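Jiltdale PC Gaming Club
Minutes of the June general meeting

Present: Kevin Paucar (chair), Sheyla Taipe, Edith Giraldo, Anselmo Chávez, Marisol Paucar (minutes)
Called to order at 7:10 p.m.

1. Last minutes
Accepted with one fix. Anselmo said he never called the old router "fine." Changed to "working."

2. Taviswood graphics card bundle
Kevin read out the offer from Mellis, the shop on the corner. Buy a Taviswood card by the end of the month and get a download code for Nina, the racing game, plus a season pass. Mellis says the bundle is worth $587.

Edith asked who came up with that number. Kevin said the shop did. Edith said the season pass has no release date and no list of tracks, so she would put its value at zero until somebody can drive on one of them. Sheyla agreed and pointed out that the card was cheaper in spring without the game.

Anselmo said some people do want the game. Marisol asked which people. Anselmo said himself.

The code has to be redeemed through the Taviswood launcher, on a machine with the card already installed, and it expires. Kevin did not know when. Sheyla wants that in writing from Mellis before the club puts its name on a group order.

Motion to join the group order: failed, 1 for, 4 against. Members can buy on their own if they like.

3. Benchmark claims
The box says the new card runs Nina at double the speed of the last one. Sheyla read the small print, which says this is with upscaling on, at one resolution, on a test system that is not described. Edith called it a number for the box.

Agreed that the club will run its own test if Anselmo goes ahead and buys one. Same PC, same driver, upscaling off, 3 runs each. Anselmo said he had not said he was buying one.

4. Summer LAN night
Six tables confirmed. Kevin expects a big turnout. Marisol noted he expected that last year too. Sign-up sheet goes up now and we order food from the sheet, not from Kevin.

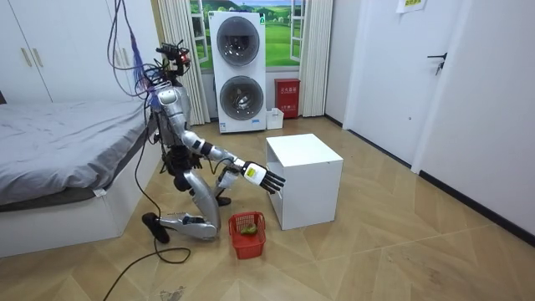

Power was the other worry. Last summer one strip tripped twice and took down the whole back row. Edith will ask the hall which outlets share a breaker and will draw it on paper this time. No space heaters, no mini fridges, no second monitors on the back row until she has the answer.

5. Money
Balance is $1,326. Kevin suggested spending part of it on a new network switch. Sheyla asked what was wrong with the current one. Kevin said it was old. Tabled until someone can show a fault.

6. Other business
Anselmo has heard that Taviswood will cut prices in the fall. Asked for a source, he said a forum. Noted as a rumor.

Action items
Kevin: get the code expiration date from Mellis in writing
Edith: outlet and breaker drawing
Sheyla: test settings for the benchmark
Marisol: sign-up sheet

Adjourned 8:25 p.m.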